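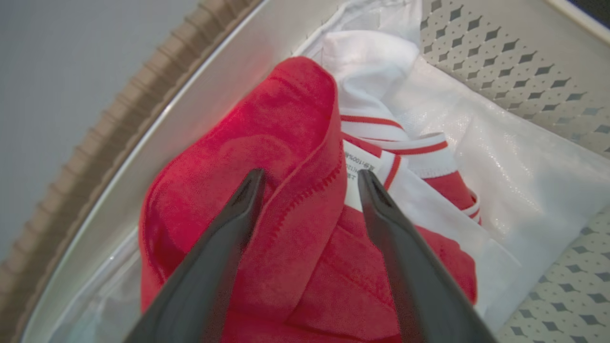 Red knit garment in a white laundry basket

In-kind donations: frequently asked questions

Flukport Household Fund, donor services

Is my donation of goods tax-deductible?
Donations to the fund are generally deductible if you itemize. The amount you may claim depends on the fair market value of the goods on the day you give them. We can't give tax advice for individual cases.

Who sets the value?
You do. Our receipt lists the items and the date received but carries no dollar figure. Used clothing and household goods must be in good used condition or better.

How soon will I get a receipt?
Within seven business days. Receipts go out by email from the Flolliteck donor system. If you gave without an email address, a paper copy is mailed at the end of the month.

Can I restrict my gift to one program?
Yes, for cash gifts of $100 or more. Goods can't be restricted — they are assigned by the intake desk according to open requests.

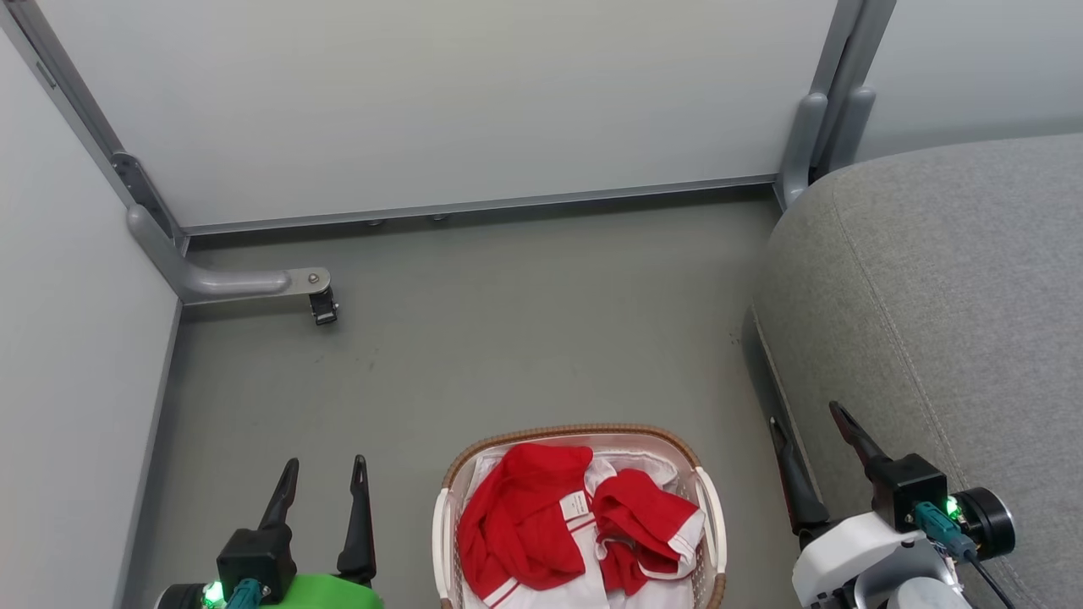
Gray upholstered sofa, light gray floor

Do you pick up furniture?
We do, within the Suvberg and Cieślak service areas. Each pickup is limited to three large items. Requests close at 4 p.m. for the following week's route. Drivers don't take furniture apart or carry it down from attics.

What do you not accept?
Mattresses, cribs, car seats, recalled products, and anything with an open manufacturer's notice.

What happens to goods you can't place?
They are sold to a textile or salvage buyer. Proceeds go to the general fund and are reported on a separate line in the annual statement, published each September.

My employer matches gifts. Are goods eligible?
Most matching plans cover cash only. If yours covers goods, send the form to Afiq Pillai in donor services along with your receipt number. We confirm receipt of the items but not their value.

How do I correct an error on a receipt?
Reply to the receipt email and leave the subject line unchanged. Corrections are handled by Syahrul Govindasamy. A corrected receipt replaces the first one and keeps the same number, with the letter R added.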